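Cukollow Pre-School and Forest Mornings
Questions parents ask us

We get a good many emails from families who are thinking about a place for their little one, and the same questions do tend to come up, so we have gathered them on one page and tried to answer them as fully as we can. If yours isn't covered, please ring or pop your head round the door. We are always glad of a chat, although between drop-off and half past nine you may find us up to our elbows in coat pegs and lost water bottles.

How old does my child need to be?

Children can join us from the term after they turn two and a half, and they stay until they leave for school. We do sometimes take a child a few weeks early if a brother or sister is already here and there is space in the younger room, so it is worth asking. Please don't worry if your child is still in nappies. Lots of ours are, and we would much sooner they came in nappies and happy than stayed at home while everybody fretted about potties.

What are the hours?

Doors open at 8.45 am and the morning finishes at 11.45 am. Children who stay for lunch are collected at 12.45 pm, and the full day ends at 2.45 pm. You are welcome to mix mornings and full days across the week, as long as the pattern stays the same for the whole term. We know that shift work makes this awkward for some families, and if that's you, do talk to us before you rule us out.

How many children are in each group?

The younger group, which we call Prusora, has no more than 13 children at a time. The older group, Trolimard, is a bit bigger. People often ask about the names! They were made up by the children themselves some years back, when we asked them to invent two islands for a big wall map, and they have stuck ever since. The map still hangs in the corridor, rather faded now, and new children like to be lifted up to find their island on it.

How does settling in work?

Slowly, if you'll let us. We offer three visits before your child's first proper session. You stay for the whole of the first one, you go off to the parents' corner with a cup of tea for part of the second, and for the third you leave the building for half an hour or so, with your phone switched on. Some children wave you off without a backward glance and then have a wobble in the third week, which catches parents out. It is very common and it does pass. Bring something from home if it helps, a blanket or a soft toy or a scarf that smells of you, and put a name on it, please.

What should my child wear?

Clothes you won't mind seeing covered in paint, mud, flour and now and then yoghurt. Trousers with an elasticated waist are a great help to a child who is learning to manage the toilet alone, and shoes with a sticky strap are far easier than laces or buckles. We go outside every day, whatever the sky is doing, so a warm coat is needed from October right through to the spring, along with wellies that can live on our rack.

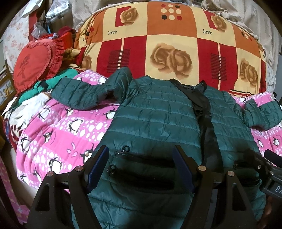

We also ask for a full change of clothes in a drawstring bag, and two pairs of spare socks, as socks seem to suffer more than anything else. Everything should have a name in it, mittens too. Our lost property box is emptied at the end of each term, and whatever hasn't been claimed goes to the nearly-new sale, where you may well find yourself buying it back. In June and July we need a sun hat, and please put sun cream on before you arrive. We will top it up after lunch if you have signed the form.

What are Forest Mornings?

Once a week the older children walk down to Acharya Wood, the little patch of trees behind the allotments, and spend the whole morning there. They build dens, dig, look under logs, cook on a small fire with a grown-up right beside them, and have their story sitting on a big old tarpaulin. The walk takes us past the duck pond and can last anything from ten minutes to forty, depending on the ducks. We only stay back at the building if there are high winds, when it isn't safe to be under the branches. The younger ones join in during the summer term, if they are ready for the walk.

How much does it cost?

A morning session is £18 and the lunch hour is £5. Many families pay little or nothing because their hours are funded, and we can sit down with you and go through what you may be able to claim. It is a muddle of codes and dates and we have helped plenty of parents through it, so please don't be shy. There is a returnable deposit when you accept a place, and you get it back with your final bill.

What do you do about snacks and lunch?

Snack is fruit, toast or crackers with milk or water, and the children help to prepare it. Lunch comes from home in a named box. Please leave out nuts of any sort, and cut grapes and small tomatoes lengthways into quarters. Let us know about allergies before the first visit, even mild ones, and tell us as well about the foods your child simply can't bear.

Do you raise money, and where does it go?

We do, mostly through the spring fair and the sponsored welly walk. The last fair brought in £844, a lovely surprise on a drizzly afternoon, and it has paid for a mud kitchen and a new set of waterproof trousers in the smaller sizes. We are now saving for a proper shelter in the garden. If you can bake, hold a raffle ticket or put up a gazebo without losing your temper, we would love your help. If you can't manage any of that, we quite understand, and no one will think the worse of you.

Is there a waiting list?

There usually is for mornings, and much less of one for afternoons. The September places tend to be offered just after Easter. You can put your child's name down at any age, and there is no charge for that. We are a small setting, with roughly 200 families having come through our doors since we opened, and a good few of our current children are the younger brothers and sisters of earlier ones. Those children do get some priority, but we always keep places for new families too.

How can I come and have a look?

Ring the office and we will find you a time, ideally mid-morning when you can see everyone properly busy. Do bring your child along, and wear shoes you don't mind getting muddy, as you will very probably be shown the worm bin.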